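Wrist cam only vs wrist + overhead, bin picking results
Forum > Manipulation > Methods

conder_bins
December 2020
Posting numbers before I lose the notebook. Same policy, same two yellow bins, suction gripper. Trained on 424 picks with wrist cam only, then 426 with wrist + overhead. Eval was 227 tries per setup, mixed soft goods.

Short version: wrist only did better on finding the edge of an item, worse on knowing when to let go. Once something is held up close it fills most of the view and the policy is more or less guessing where the bin wall is.

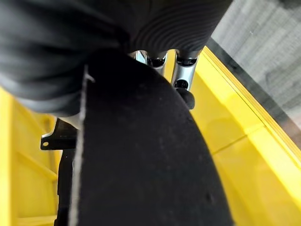 Dark fabric is the worst case. Black item, black cover on the gripper, not much contrast to work with. Adding the last 5 frames as input helped a bit on release, didnt help at all on grasp.

Overhead cam fixed release but the arm blocks it half the time so grasp got worse. Go figure.

avcombe_lab
424 vs 426 is fine but was it the same operator for both sets? We saw bigger swings from who was driving than from any camera change.

conder_bins
Two operators, split evenly. Good point tho, will break it out.

tinplate
Not buying the "guessing" part. There's plenty of yellow on both sides even with a big item up. A decent encoder should get bin pose from that. Sounds like your crop is too tight.

conder_bins
No crop. Tried Enora's encoder and the plain one, same story on release.

tinplate
Then it's resolution. Or you froze the encoder?

conder_bins
Frozen, yeah. Unfreezing is next on the list

mossy_servo
Correa had a writeup in March on the same thing, they just masked out the gripper and got most of the gap back. Cheap to try.

avcombe_lab
Masking hurt us. The cups are the only cue for how the item is sitting, wouldn't throw that away.

mossy_servo
Mask the cover and leave the tip then

conder_bins
OK that I can do tonight. Will post grasp and release seperately this time.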